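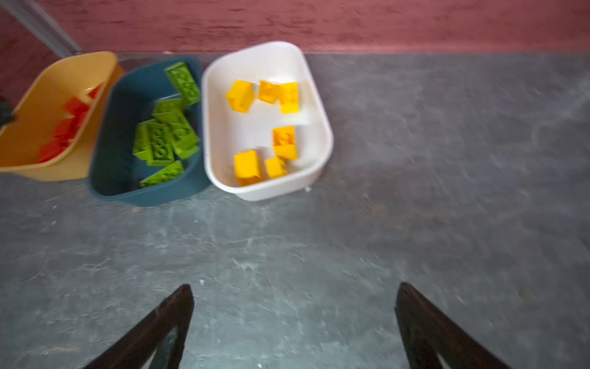
库房通讯:Lunosgate 零件分拣区七月调整

Lunosgate 库房自七月起改用按品类固定库位的存放方式,原先按到货顺序上架的做法停止使用。调整范围为小件区全部 1055 个品项,大件区和危化品柜维持现状。

新库位编码由三段组成:区号、架号、层号。区号用一位字母,架号用两位数字,层号自下而上编排,最底层为 1。旧标签在盘点完成前不要撕除,新标签贴在旧标签右侧,条码面朝通道。两套编码的对照表由 Sandrine Royer 维护,发现不一致时以对照表为准,不要在架上手写改号。

小件盒的装载上限定为容积的 75%。超出部分转入同架上层的备用盒,并在系统中登记为同一库位的溢出,不另建库位。单盒净重不得超过 10 公斤,紧固件类尤其容易超重,入库时须过秤。不同批次的密封件不得混放,先到期者置于盒口一侧。

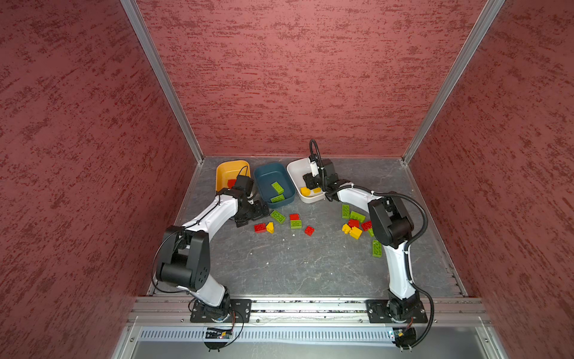 台面后缘并排放置的三只浅塑料盒。

补货触发点也有变动。原规则按月均用量计算,对季节性品项偏差较大,Emlyn Kneath 建议改用最近 3 个月的滚动用量,再加供应商交期内的预计消耗。Bokton 供货的品项交期较长,触发点单独设置,暂不纳入自动计算。Plamthorpe 分库沿用旧规则,待本库数据稳定后再定。

盘点安排在每周三下班后进行,每次盘一个架区,盘点期间该架区冻结出库。急用件须由 Tiziana Carbone 签字放行,领用单当场补录。差异在两件以内的由当班人员直接调整,超过两件的复盘一次,仍不符的填差异单,注明最近一次出入库的单号。

对照表打印件放在收货台左侧抽屉,电子版在共享目录“库位”文件夹内。

联系:Lunosgate 库房办公室 | 版权所有,内部传阅 | 返回顶部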